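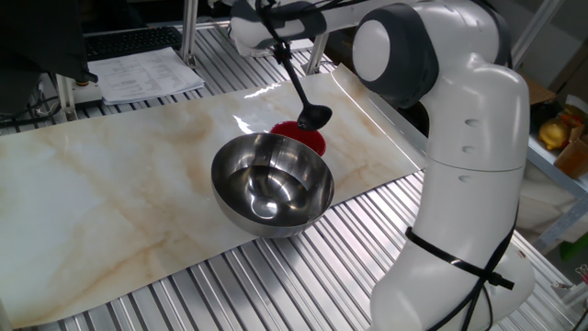

Soup Night Is Coming Back to the Kyei Street Kitchen

May 28, 2019

By Akosua Akpalu

If you grew up on our side of town you probably remember soup night, and if you don't, well, you get a second chance at it! The Kyei Street Kitchen is bringing it back this August, and I got to stop by while the menu and the serving setup were being worked out.

A little history first. Soup night started in 1998 in the back of the old Parkero bakery (the building with the green awning, now a phone store) and ran until the ovens were sold. My mother took us most weeks. I remember the split pea, and I remember burning my tongue on it every single time.

Philomena Asamoah is running the new version, and she has strong feelings about ladles. She wants a long handle, so you can reach down into a deep bowl without getting your cuff in the soup, and she wants the serving bowls kept small. "People come back for seconds anyway," she told me. "Give them a small one hot and then give them another."

So the plan on the counter is a simple one: a big stainless steel bowl to serve from, little red bowls to eat from, and a black ladle going between the two. I'm partial to the red. Tomato soup looks great in it, and so does anything with corn.
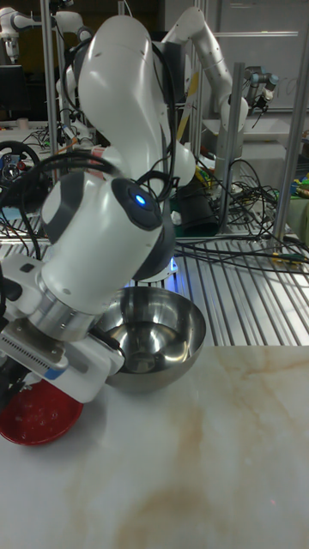

The marble-patterned top was Philomena's pick too. She likes how bright it makes the serving area, and I have to agree with her, although I did ask about turmeric stains (she laughed and changed the subject).

There will be 7 soups over the season, one per soup night, and the first is groundnut. After that comes chicken and rice, then a black bean that Philomena is still adjusting. She thinks it needs more lime. I tried a spoonful and would have happily eaten the whole pot, so don't ask me. The split pea is on the list as well, saved for the last night.

Money is the part still being settled. The kitchen needs $1000 for bowls, spoons and a second burner, and $600 of that is already in, mostly from the spring bake sale. If you want to chip in, there's a jar by the register at Nilden Hardware, or you can drop off an envelope at the kitchen on Kyei Street before lunch.

Bread is coming from Pleriten Bakery, which will send over day-old rolls for toasting. Bring your own container if you'd like to take leftovers home. Doors open at 5:30, and kids under six eat free.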